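Grelline G2 gripper kit -- what you get and what I think of it

Posted 13 Jul 2020 by Jaime Caldeira
Category: End effectors / Small parts

I've been selling and setting up grippers for small arms for a good while now, and the Grelline is the one I keep steering people toward when their parts are little and their patience is short. It's a two-finger electric gripper with soft pads that snap on and off, and it comes as a kit so you aren't hunting for an adapter plate the night before a demo (been there!).

In the box: gripper body, adapter plate, 2 sets of finger pads, a 60 cm cable, the screws, and a printed quick-start sheet that is pretty readable once you get past the first page. Opening is 51 mm at full stretch. The Flusis plug-in is a download and you'll need the license code off the inside of the lid, so please don't throw the lid away. I've had that phone call more than once.
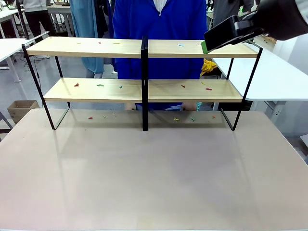
Small parts on shelves are where I'd start with this thing. Bins are fine, but a shelf gets you thinking about approach angle, and with two levels you have the upper board to worry about every time you want something off the lower one. I like a setup with little plastic-looking pieces on both boards and more down on the tabletop underneath, so you get three heights to teach. Bring the fingers in at a slant for the top board, like the green-tipped one over at the right end, and save the top level for your first tries. A glossy table gives you reflections too, so if you're running a camera, test it on the real surface before you trust your settings.

The pads are the part that wears. Eckhard Hollmann at Sandhu talked me into stocking the softer set and I've come around to it -- they grip small plastic nicely and they don't chew up painted parts. Spares are sold in pairs. If you have an older Dereo gripper, the pads do NOT fit, even though they look like they should.

Gripes? The cable is short. On a bigger arm you'll want the extension, and I wish it came in the kit. The fan is also louder than I'd like in a quiet room.

Returns are 30 days, unmounted or mounted, just send back all the screws. Extension cable and spare pads are on the accessories page.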